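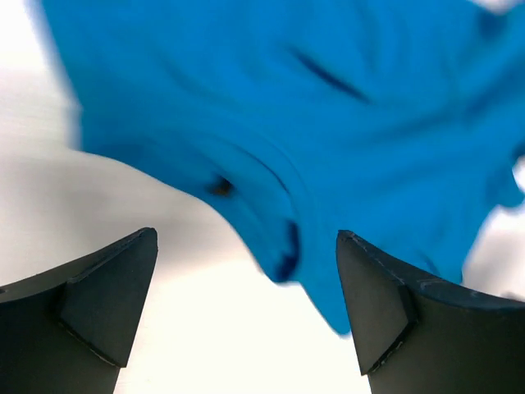 Figure 2. Bright blue fabric, gathered and creased.

4. Preparing the load

4.1 Sorting

Sort items by color and fiber before the first wash. Strongly dyed textiles can release color for several cycles. Wash them separately until the rinse water runs clear.

1. Empty all pockets and close zippers, hooks and snaps.
2. Shake out each item to open folds and bunched areas.
3. Check the care label. If the label is missing, use program 2 (Delicate, cold).
4. Place small items in a mesh bag.
5. Load the drum loosely. Leave a hand's width between the load and the top of the drum.

Note: The Nyberg 574 weighs the load during the first minute of the cycle. Do not open the door during weighing. The display shows two dashes until the value is fixed.

CAUTION: Do not wash items that have been treated with solvent, wax or fuel. Residue can ignite in the drum or in a dryer used afterward.

4.2 Filling the detergent drawer

1. Pull the drawer out to the first stop.
2. Pour main wash detergent into the left compartment. Do not fill past the MAX line.
3. Pour softener into the center compartment, if used.
4. Close the drawer fully. The program will not start with the drawer open.

For powder detergent, raise the flap in the left compartment. For liquid, lower it. Powder left behind the lowered flap will cake and block the inlet.

4.3 Selecting a program

1. Turn the dial to the required program.
2. Press TEMP to change the temperature. Programs 2 and 7 are cold only.
3. Press SPIN to reduce the spin speed. Use the lowest setting for items that crease easily.
4. Press and hold START until the door lock clicks.

Note: To add an item after the start, press PAUSE and wait for the lock symbol to go out. This takes around 15 seconds. If the water level is above the door seal, the lock stays on - wait for the next drain phase.

4.4 Unbalanced loads

A single large item, such as a sheet or bedspread, can gather on one side of the drum. The machine will attempt to spread the load before spinning. If it cannot, code U7 is displayed and the spin is canceled.

1. Press PAUSE and open the door when the lock releases.
2. Pull the item apart by hand and lay it evenly around the drum.
3. Add one or two similar items if the load is very small.
4. Close the door and select SPIN ONLY.

If U7 appears again, check that the machine is level (see 2.3).

Section revised 31/10/2022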